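Bedding and Linens > Care and Storage
Thread: Kids' quilts - fold on the bed or strip everything first?

mossyporch wrote:
Hello all, longtime reader and not much of a poster, so forgive the length. I have two kids in one room and a guest bed that gets used by whichever cousin is staying over, and I have been trying to settle on a way of making and unmaking the beds that doesn't eat my whole morning. My mother always took everything off down to the bare mattress, let it sit with the window open while she had her coffee, and then folded the quilts right there on the mattress because it was the only clean flat surface big enough. I picked that up from her. My sister-in-law thinks it's silly and folds hers standing up, chin holding the middle, and I will admit hers come out nicer than mine (please don't tell her).
So how do you all do it? And do you fold lengthwise first or across first? The quilts in question are twin size, light filling, nothing fancy.

Posted 30 Jun 2025

bremard_attic wrote:
Lengthwise first, every time. If you fold across first on a twin quilt you get a fat square that slides off any shelf you put it on. Long and narrow, then roll or fold from one end, and it fits in the cubby under the window. We have the Grostmont bed with the drawers, and a long bundle goes in there without a fight.
I'm with your mother about airing the mattress, by the way. I do ours once a month or so and it makes the room smell so much better.

tinkettle wrote:
I'm going to disagree, and I hope kindly! Folding on a bare mattress means the quilt picks up whatever is on the mattress, and if you have a quilted top like most of them do now, there's lint and crumbs down in every one of those stitched valleys. I vacuum mine with the brush head before anything touches it. Put a clean sheet down first if you must fold there. I also don't think lengthwise is always right. My daughter's quilt has a picture in the middle, and a long fold down the center left a line through it that two washes didn't take out.

mossyporch wrote:
Oh, the crease! I hadn't thought about that. Ours have pictures scattered all over and just faint lettering in the middle, so I suppose I've been lucky. The vacuum is a fair point and I'm a little embarrassed to say I only do it in August when everything gets turned.

shen_and_sons_laundry wrote:
We run a small wash and fold in town and see a lot of kids' bedding come through. For creases, fold in thirds instead of halves and switch which side goes in every time. A quilt that gets folded on the same line for 4 years will show it, and a quilt that gets moved around won't show much of anything. As for standing up or lying flat, flat is easier on your shoulders and easier to keep the corners honest. Standing is faster. My wife and I have argued this one since we opened and the customers can't tell whose is whose.
If the edges keep creeping out of line, smooth from the middle outward with your whole forearm before you make the next fold. People pat at it with their fingertips and wonder why it's lumpy.

bremard_attic wrote:
Forearm trick is a good one. I've been patting.

quiltless_in_queens wrote:
Am I the only one who doesn't fold them at all? I lay the spare quilt across the foot of the bed and call it decoration. The kids drag it off by supper anyway.
Also, whoever is shopping for under-bed storage, I paid 40 dollars for the Stedamier zip bag and the zipper gave up inside a year. An old pillowcase does the same job and you can wash it.

tinkettle wrote:
The pillowcase is what I use too! The quilt goes inside the case that matches, so the set stays together and nobody has to open every bag hunting for it. I do still think it should go in aired out and brushed off, and I'll stop nagging now.

mossyporch wrote:
This has been so helpful, thank you, every one of you. I tried the thirds this morning on my youngest's pink penguin quilt and it does lie flatter, though I had trouble at one end, where the filling wants to bunch up as soon as I lift it. I did vacuum first, tinkettle, you'd have been proud of me! I still folded it on the bare mattress, mind you, right along the side so I could reach it without kneeling on the bed.
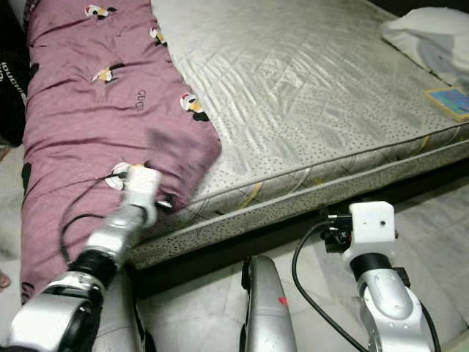 I'm going to try the forearm smoothing on the next one and see if that helps with the bunching, and then I want to measure the shelf in the hall closet before I decide between pillowcases and something with a lid. If anyone has a closet shelf on the shallow side, I'd love to hear whether you roll or fold for it.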